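Print this article | E-mail to a colleague

"Ask me what it does on a bad morning"

Efren Saludo has been told a good many times that the arm on his bench will look after itself. He keeps a notebook of the occasions when it hasn't. It is a school exercise book with a soft cover, and he is on his second.

Saludo is the technician in charge of the tube-handling cell at Zimer, a small testing lab that took the arm on trial from a supplier called Biltura. The sales sheet promised a cell that would be "ready in an afternoon". He laughs at that, though not for long.

"It was ready in an afternoon if you mean it moved," he says. "It moved straight away. It moved beautifully. It just didn't put its fingers where the tubes were."

The job sounds like nothing much. The arm picks a plastic tube out of a clear rack, carries it across the table, holds it for a reading and puts it back. A person can learn it before the kettle boils. Saludo's complaint is that everybody who visits watches the carrying and asks no questions about the picking up, where the hours go.

He starts each shift with the fingers. They are a matching pair with fine ridges on the gripping side, and he goes over the ridges with a dry brush, then a lint-free cloth. Then he opens the jaws as far as they will go, closes them on a gauge pin, opens them again and writes down the reading. He does this 15 times. Biltura's handbook says once is enough.

"Once tells you it closed once," he says. "I had a finger working loose in April and the first three readings were perfect. You'd have signed it off. By the tenth it was wandering."

The cause was a screw at the root of the finger that had been done up by feel. He now uses a torque driver and a dab of thread lock, and puts a paint mark across the head so that he can see at a glance if it has turned. I asked whether the supplier had suggested any of this. He said the supplier had suggested a service contract.

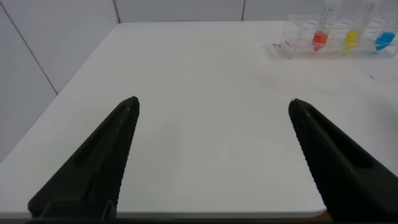
After the fingers comes the camera, a small one fixed at the wrist. Saludo doesn't quarrel with the idea of it. His quarrel is with the claim that it "corrects for everything", a phrase he reads out from the brochure in a flat voice. Clear plastic on a white table, he says, is about the least helpful thing you could ask a camera to look at, and the software found the edges of the rack only when the light suited it. For a while it preferred the reflections.

Imelda Agbayani, who runs the lab and signed for the trial, is kinder about it, but only slightly. "We used coloured practice tubes at first and everyone was thrilled," she says. "Red, yellow, blue, lovely. Well, our samples aren't red, yellow and blue. Most of them look like water."

She asked Biltura for figures on colourless samples and was sent a film of the arm sorting coloured ones. She asked again. In the end the lab did its own run of 300 picks with plain tubes, and the arm missed or fumbled 51 of them. Saludo moved a lamp, taught the rack position afresh and ran the same test. This time it was nearly 15.

Nearly? "Fourteen, and one we argued about," says Saludo. The tube went in crooked and then settled. Agbayani wanted to count it as a pass. He didn't, and the notebook is his.

Teaching the rack position is the part he would most like the brochure writers to try. He brings the arm down by hand with the jaws open, lines the tips up either side of a tube, backs off, and saves the point. Then he does the other tubes separately, even though the software offers to work them out from the first. He has tried letting it. The error was small at one end of the rack and large enough to knock a cap at the other.

If the rack gets nudged during cleaning, all of it has to be done again. He has asked for two locating pegs and a stop to be fixed to the table, and Agbayani has agreed to pay for them out of her own budget. Biltura's alternative was a software upgrade.

Does the cell save any work? Agbayani thinks it will. The overnight runs are useful and her staff don't miss the repetitive part. Saludo says it has swapped one dull job for a more interesting one, which happens to be his, so he isn't the person to ask. He would want to see a year of it, with the time he spends on upkeep written in the same column as the time it saves.

"They told us 57 minutes a week for maintenance," he says. "I'd like to meet whoever timed that. I spend longer than that cleaning."

The trial has been extended. Before I left he closed the jaws on the pin once more, looked at the number, and turned to a fresh page.

Interview by Princess Buenaventura, 09/04/2023

Shares: 57 | Comments: 15

Contact us | Copyright Pascual Trade Press | Back to top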